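How to Clean a Computer Keyboard

Crumbs and skin oil build up under the keys faster than most people expect. A basic cleaning takes a quarter of an hour and needs nothing special. I do mine on the first Monday of the month.

What you need

A soft brush (a clean paintbrush is fine)
Cotton swabs
Rubbing alcohol, 70 percent
A lint-free cloth
A key puller, if your keycaps come off

Step 1: Disconnect it

Unplug the cable. For a wireless board, switch it off and take out the batteries. Move drinks and paper out of the way so you have room to work.

Step 2: Shake out the loose dirt

Turn the keyboard upside down over a trash can and tap the back with your palm. Turn it a little and tap again. Then brush between the rows, working from the top row down.

A black keyboard shows dust and light crumbs more than a pale one, so check it under a lamp before you move on. 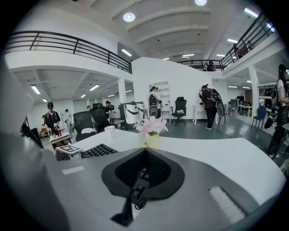
Step 3: Wipe the keys

Dampen the cloth with alcohol – damp, never dripping – and wipe the tops. Use swabs for the sides. The space bar and the Enter key usually need 2 passes. Don't spray anything straight onto the board.

Step 4: Lift the caps if needed

Take a photo of the layout first. Pull each cap straight up. Leave the space bar alone unless you know how its wire clips in. Wash the caps in warm water with a drop of dish soap and let them dry for 6 hours.

Step 5: Put it back together

Press each cap down until it clicks. Plug the keyboard in, open a blank document and try every key. If one sticks, pull the cap and clean around the switch again.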